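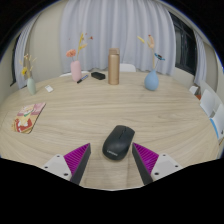
3 min read

About Skalon Books

Skalon Books is an independent publisher of fantasy, science fiction and historical romance. We publish new novels in paperback and ebook, and we bring back a small number of older ones that have gone out of print. Our list currently stands at 51 titles by 29 authors.

How we started

The company began as a review newsletter called Destari, which went out once a month to readers of secondary-world fantasy. Subscribers kept writing in to ask where they could find the second or third book of a series the original publisher had dropped. In February of the following year we bought the rights to one of those series, had it copyedited again from the first page, and sold it by mail. The first printing was 100 copies. It sold out and we printed more.

The newsletter still exists. It is free, it comes out monthly, and it now carries news of our own books along with reviews of other people's. Reviews of Skalon titles are not printed in it.

What we publish

We have three lines.

Destari is the fantasy and science fiction line and the largest of the three. Most of the books in it belong to a series. We do not announce a first volume until we have a contract for the whole series, and we print the planned number of books on the copyright page.

Namboodiri is for fiction in translation. Translators are named on the front cover and receive a royalty.

Aleck is the reissue line. These books keep their original text apart from corrected typesetting errors. Where an author has asked for changes, a note at the back says what they were.

We don't publish poetry, picture books or memoir.

How we work

Every manuscript we take on gets a structural edit, a copyedit and two proofreads. The usual time from signed contract to publication is 14 to 18 months. Authors see the cover at sketch stage and again before it goes to the printer. Royalty statements go out twice a year and are sent even when nothing is owed.

Content notes for each novel are listed on its page on this site, below the summary, and are hidden until you click on them. Readers asked for this and most of our authors agreed to it.

Submissions

We read unagented submissions twice a year. Send the first 30 pages and a one-page synopsis that includes the ending. Please use a standard font and put your name and the title on every page. We reply to everything, though in a busy window it can take four months. If you are submitting a later book in a series, tell us who holds the rights to the earlier ones.

Bookstores and libraries

Our books are available through the main wholesalers and directly from us at trade discount. Reading group questions can be downloaded for all Namboodiri titles and for most of the Destari ones. Review copies are sent as ebooks unless you ask for print.

Page last updated August 2018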